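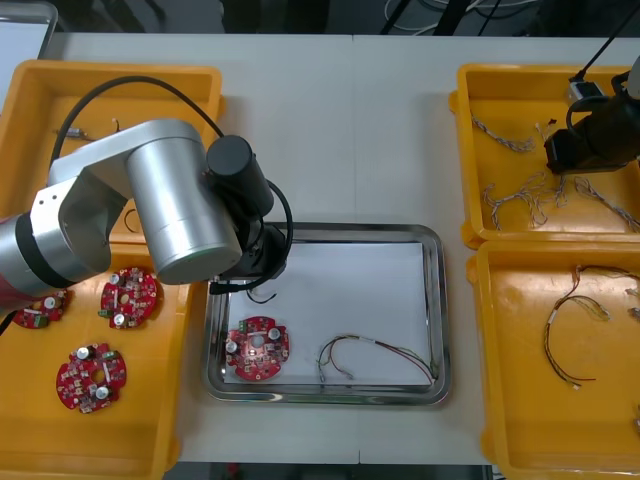
How I Sort Small Parts Before a Build

I used to start every little electronics build the same way: dump the bag on the desk, push things around with a finger, and hope. Then I'd spend half the evening on the floor with a flashlight hunting for a connector. These days I lay everything out in trays first, and I get through a batch so much faster (and swear a lot less).

My setup is four yellow plastic trays with one stainless steel tray in the middle. You can use whatever you have. Baking pans work! The part that matters is that each kind of thing gets its own home and the middle is only for the set you're working on right now.

What you need

Four shallow trays or bins, all the same color if you can manage it
One metal tray with a raised rim
Plain white paper
Scissors
A light-colored table, or a sheet over a dark one

Step 1. Clear the table and place the trays

Wipe the table down and let it dry. Put the metal tray in the center and the bins two on a side, close enough that you can reach all of them without standing up. I leave a hand's width between them so my sleeves don't drag anything along. Ask me about the sleeve incident of last September. Or don't.

Step 2. Line the middle tray

Cut a sheet of white paper to fit flat inside the rim. Bare steel is shiny, and a tiny black wire end on a shiny surface is a miserable thing to look for. On white paper it jumps right out. Trim the sheet a little small so it doesn't curl up at the sides, and leave the tray empty until all the bins are filled.

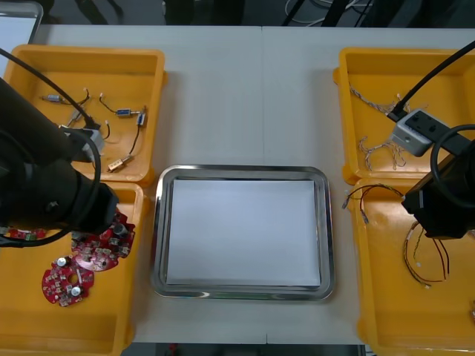 Step 3. Fill the bins by kind

Round red circuit boards go in the lower left for me, small wired components in the upper left, and the twisted harnesses get a bin over on the right. Your order can be totally different, but pick one and stick with it, so your hand learns where to go.

Lay the boards down gently with the tall parts facing up. Those silver capacitors stick up quite a bit and I don't like anything leaning on them. If you're short on room, a board can overlap its neighbor a little, but I wouldn't make a stack.

Step 4. Deal with the wires

Wires are the worst. Lift each harness out of the bag by the middle, give it a little shake, and set it down on its own. If two have hooked together, work the connectors apart first and the strands will follow. Never pull on the thin ends! My friend Juniper Dunleavy ties hers with thread, which looks lovely and takes forever.

Step 5. Bring one set to the middle

Now move one board and one bundle of wires onto the paper. I put the board on the left and the wires on the right, then check both against my parts list. If something's missing, you'll know before you've plugged anything in.

When that set is finished, take it off the paper, shake out any bits, and start the next one. I swap the paper whenever it gets grubby.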